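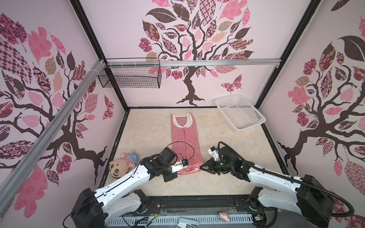
Camiseta de rayas con los lados doblados hacia dentro.

Llevo años oyendo que doblar bien la ropa ordena la cabeza. Esther Bakilana lo repite en sus talleres, y media internet con ella. Yo doblo desde niña y mi cabeza sigue igual. Lo que sí he visto cambiar es el cajón, durante un par de días, hasta que alguien busca algo con prisa antes de las ocho de la mañana.

El método de moda pide meter los costados hasta dejar una tira larga y luego reducirla a un paquetito que se sostenga de pie. Con una camisa de algodón firme, de acuerdo. Con el punto fino la cosa se tuerce: el bajo se arruga, las mangas se escapan y las rayas delatan cualquier descuido. En abril probé los separadores de Kolex, que prometen un cajón perfecto los 364 días en que no haces limpieza general. Me duraron 2 semanas.
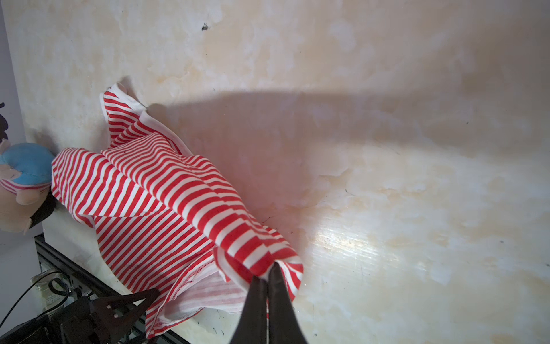 ¿Hay que doblar toda la ropa de punto?
Conviene doblar los jerséis pesados, que se deforman en la percha; una camiseta fina de diario aguanta bien apilada de cualquier manera.

Dennis Makokha, con quien discuto de esto a menudo, sostiene que el tiempo invertido se recupera al vestirse. Puede ser. A mí no me salen las cuentas – y menos con la ropa de los niños, que vuelve al cesto antes de que el doblez haya servido para algo. Sigo doblando las sábanas, porque si no, no caben en el armario. Las camisetas van al cajón como salen del tendedero.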